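Registering a small private clinic – which comes first, the premises inspection or the practice licence?

Posted by Victor Nzioka, May 28, 2020 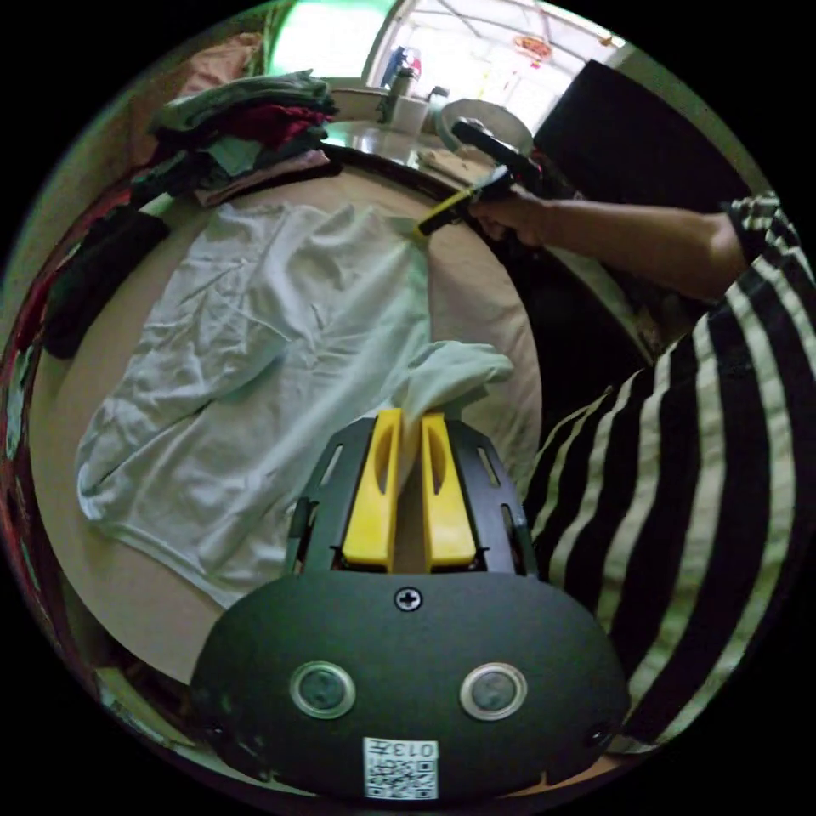 White garment on a beige surface

I am a clinical officer and have worked in a county hospital for 7 years. Two of us want to open a small outpatient clinic at Kaijage, on the ground floor of a building that used to be a chemist. We have three rooms, a waiting area and a small store. There would be no beds, no maternity and no theatre, only consultation, dressings and a side lab for simple tests.

I have been to the health office twice and been told two different things. The first officer said I must have the premises inspected before I can apply for anything. The second said they will not send an inspector until there is an application number, and that I need my own private practice licence before that. My landlord wants the first rent at the end of the month and I do not want to pay for an empty building while papers go round.

I would also like to know:
Do we need to register a company, or is a business name enough?
Can the side lab go on the same application?
What do they look for on inspection? The sink in the second room is very small and I would like to know if I should replace it now.

I have searched the older threads but most of them are on nursing homes or pharmacies.

Lollirard
Member, 292 posts

We opened a clinic of the same size. The order we followed was:

1. Private practice licence for the person who will be in charge. It is personal to you and has nothing to do with the building.
2. Business name. We did not form a company. Two partners can trade under a business name, but write an agreement between you and have it signed in front of a lawyer. We left ours until December and it caused arguments.
3. Application for the facility, with the licence, the business name, the lease and a floor plan attached.
4. Inspection.
5. Facility licence, then the county permit.

So the second officer was nearer to it. The first one may have meant the public health visit, where they look at drains, toilets and water. You can ask for that one at any time and it helps to have the report in your file early.

The floor plan does not have to be from an architect. Ours was drawn by hand with the measurements of each room and where the doors and sinks are. Ours was sent back once because I had not marked the waste store.

On the sink, change it. They wanted a hand basin with running water in each room where patients are seen, and elbow taps in the dressing room. They also looked at sharps boxes, the three colours of waste bin, a contract with someone licensed to burn the waste, a fire extinguisher with a service date, a patient register and a lockable cupboard for medicines. They asked for the original certificates of every member of staff, so do not bring copies only.

The lab was separate for us. It had its own form, its own fee and a different inspector, and you must name a registered technologist. We opened without it and sent patients to the lab across the road for the first few months.

For the rent, ask the landlord for a letter of offer in place of a full lease. Our office accepted the letter for the application and only asked for the signed lease on the inspection day.

Brivo

just pay and they will come. the public health one was 1000 for me, and 2000 for the other form, but that was a different county so yours can be more. keep all the receipts, they lost mine and I had to show it again

Holex
Member

I agree with most of what Lollirard wrote, but check the point on the business name. If you plan to apply to the insurance schemes later, some of them ask for a company and a tax certificate in the company name. A friend had to redo the whole facility licence when he changed from one to the other – new fees and a new inspection.

Another thing is the signboard. Do not put it up before the licence is out. Ours was up early and we were told to take it down before they would continue with the visit. The name on the board must also match the name on the licence exactly.

With the virus going on, inspections in our area are slow and they now ask where you will keep a patient with a cough away from the others. We used the end of the corridor with two chairs and a separate door to the outside, and that was accepted. If your third room has its own door, show it on the plan as the isolation room.

Ask for the inspection checklist at the front desk. They have it printed and it is free.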